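Earnest money

Earnest money is the deposit a buyer puts down when making an offer on a house, to show the seller the offer is serious. You'll also hear it called a good faith deposit, or just "the earnest." I've been writing these home buying entries for a while and this is the one I get the most mail about, so I've let it run a little long.

Origin of the term

"Earnest" in this sense is old. It comes from the same family of words as the pledge or token a person handed over to seal a bargain, way before anyone had a checking account. A farmer might hand over a coin to hold a cow until market day. The idea hasn't changed much, except now it's a wire transfer and the cow has a two-car garage.

How it works

The buyer writes an offer, and the offer names an amount. If the seller accepts, the buyer has a short window to get the money over to whoever is holding it. That's usually a title company, an escrow company, an attorney, or the listing broker's trust account, depending on where you live. My own went to a small title office in Prurncombe, up a flight of stairs so steep I was out of breath when I handed over the check. I got a receipt. Get a receipt!

The money then sits there. The seller doesn't have it and you don't have it. At closing it gets credited to you, and on the settlement statement you'll find it as a line on the buyer's side, counted toward your down payment and closing costs. People sometimes think of it as an extra fee on top of everything else, and I did too the first time around, but it's your own money showing up early.

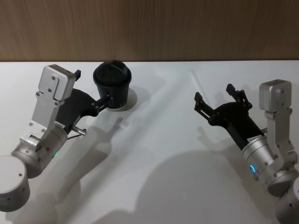
Amount

There's no fixed number. In a lot of places it's a small percentage of the price, and in others there's a customary flat amount that every agent in town will quote you without looking up. When I bought on the Zadulley side of the river, I put down $3,000, and my agent, Marcus Ridgeway, thought that was plenty for a house that had been sitting since spring. A friend of mine buying a few streets over had to go a good deal higher, because hers had other offers on it by dinnertime.

A bigger deposit makes your offer look stronger, sure. It also means you have more to lose if you walk away for a reason your contract doesn't cover, so don't let anybody rush you into a number that makes your stomach hurt. Builders are their own animal here. On new construction the deposit is often larger, and parts of it (design upgrades especially, in my experience) may be nonrefundable from the day you pay.

Contingencies and refunds

A contingency is a condition in the contract that lets the buyer back out and keep the deposit. The usual ones cover the inspection, the appraisal, the financing, and sometimes the sale of the buyer's current home. Each one has a deadline. Mine gave me 7 days for the inspection, counting weekends, and I'd assumed they didn't count, which made for a very lively phone call with the inspector's office.

If you cancel inside the deadline, in writing, for a reason the contingency covers, the deposit normally comes back to you. If you let the deadline slip by, you may have given up that protection without meaning to. Some contracts need you to actively remove a contingency and some let it expire on its own, so read yours or have somebody read it to you slowly.

Even when everyone agrees the money is yours, the holder will usually want a release signed by both sides before cutting the check. My sister waited nearly 2 weeks for hers after a bad foundation report on a place on Wollo Lane. The seller was perfectly nice about it and was just on vacation. 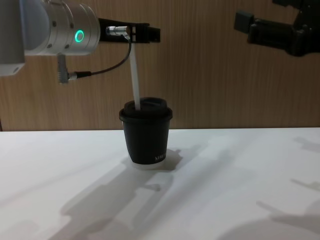
What happens to the deposit if the seller is the one who backs out?

The buyer is generally entitled to have the earnest money returned, and may have other remedies too, such as asking a court to make the sale go through. Which remedies apply depends on the contract and on state law.

Disputes

Sometimes both sides say the money is theirs. The title company or broker won't pick a winner, and they'll typically hold the funds until there's a signed agreement or an order from a court. Many contracts send the parties to mediation first. Some have a liquidated damages clause, meaning the seller's recovery is limited to the deposit if the buyer defaults. For a modest deposit, small claims court may be an option, though the dollar limit varies by state.

Wire fraud

Please call before you wire anything, and use a number you found yourself, on paperwork you already had. Crooks send emails that look just like the title company's, with new account numbers and a lot of hurry in them. I once got one the afternoon before a closing asking for $3,841, down to the dollar, and the logo was perfect. I phoned the office and they'd never sent it.

See also: Down payment; Escrow; Closing costs; Option fee; Title insurance

Last updated September 7, 2018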